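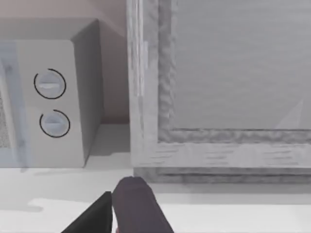 Kayfabe is the professional wrestling custom of presenting staged events as real, both inside the ring and outside it. The word covers the matches, the feuds, the injuries, the hometowns and, in stricter times, the seating arrangements on the bus. A wrestler who stays in character is said to be keeping kayfabe. One who buys lunch for a sworn enemy in front of paying customers has broken it, and for much of the twentieth century could expect to hear about it from the promoter.

Origin of the term

The origin of the word is uncertain, and the explanations on offer are mostly of the kind that improve with retelling. It is usually traced to carnival slang, where showmen needed a way to talk in front of the public without being understood by them. One popular account treats it as a scrambled form of "fake" or "be fake." Written evidence is thin, as might be expected of a word whose whole purpose was to keep outsiders from learning it.

In its older use, "kayfabe" could be spoken aloud as a warning. Said in a locker room, it meant that someone who was not in the business had just walked in, and that the two men discussing the finish of their match should begin hating each other at once.

Practice in the territories

During the regional era, promotions ran weekly loops of towns, and the same audience might see the same performers many times a year. This made kayfabe a matter of daily logistics. Heroes ("faces" or "babyfaces") and villains ("heels") used separate dressing rooms where the building had two. Where it had one, somebody put up a curtain.

The Brellwood loop is a fair illustration. Its shows played to halls holding between 2000 and 3000 people, all within a few hours' drive of one another, and the talent was under standing orders to travel in cars sorted by moral alignment. A heel who turned face in the middle of a loop had to change cars as well, and retrieve his bags from the old one without being seen. Wrestlers caught drinking with the opposition were fined $100, a sum that seems to have been regarded by most of them as a cover charge.

Injuries required particular care. A man whose leg had been "broken" on Lennox television was expected to limp to the grocery store, preferably on the correct leg. Masked wrestlers drove home masked, at least until they were past the parking lot. Performers billed as foreign nobility learned to order breakfast in an accent, and a few are said to have kept the accent after retirement, having lost track of the original.

Kinship and geography

Wrestling families were another product of the system. Brothers, cousins and long-lost nephews were assigned as needed, with resemblance treated as a bonus. The Vamholm Brothers, a tag team that worked the northern end of the loop, were unrelated, came from different states and disliked each other, although observers agreed that the last point gave the act a certain realism.

Billed hometowns followed similar rules. A wrestler could be from somewhere menacing, somewhere cold or "parts unknown," a district that has sent far more men into the business than its population would suggest. Billed weights were announced to the pound and calculated by ear.

Types of breach

Writers on the subject generally separate deliberate breaches from accidental ones. The vocabulary is not entirely settled, but the following terms are in wide use.

Work. Anything planned. A worked punch is pulled, and a worked argument is rehearsed, sometimes visibly.

Shoot. Anything unplanned or sincere, including real punches and complaints about pay.

Worked shoot. A planned event designed to look like an unplanned one. The audience is invited to believe that everything else on the show was scripted but that this part has gotten out of hand. It has been used often enough that real accidents are now applauded for their writing.
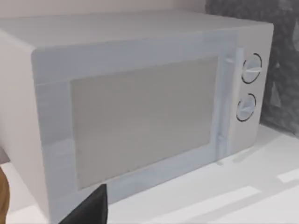 Decline

Kayfabe weakened gradually. Newspapers had been calling the sport staged for decades, to no great effect on ticket sales, and athletic commissions were a larger worry. When promoters began arguing that their shows were entertainment and should not be regulated or taxed as sporting contests, the secret was given up largely for bookkeeping reasons. Fan newsletters, and later online message boards, finished the job by printing results, backstage gossip and, before long, opinions about the booking.

Some promotions held out. The Evcombe cards kept separate entrances for faces and heels well after the regional circuits had closed, including on a night when the paid attendance was 1281 and most of the crowd was wearing shirts with insider slang on them.

Modern usage

In current wrestling, kayfabe survives mainly as a courtesy. Performers will feud on television and post vacation pictures together the same weekend, and fans boo the villain while waiting in line for his autograph. Independent shows vary. Some keep the old rules out of affection, and at a few of them the merchandise tables are still arranged so that no hero has to make change for a heel.

The term has also spread to politics and business writing, where it describes any arrangement in which all parties pretend in public to believe something they do not. Wrestlers tend to find this use a little loose, pointing out that in their case somebody had to take the fall.

See also

Babyface (professional wrestling)
Heel (professional wrestling)
Glossary of professional wrestling terms
Carny slang
Suspension of disbelief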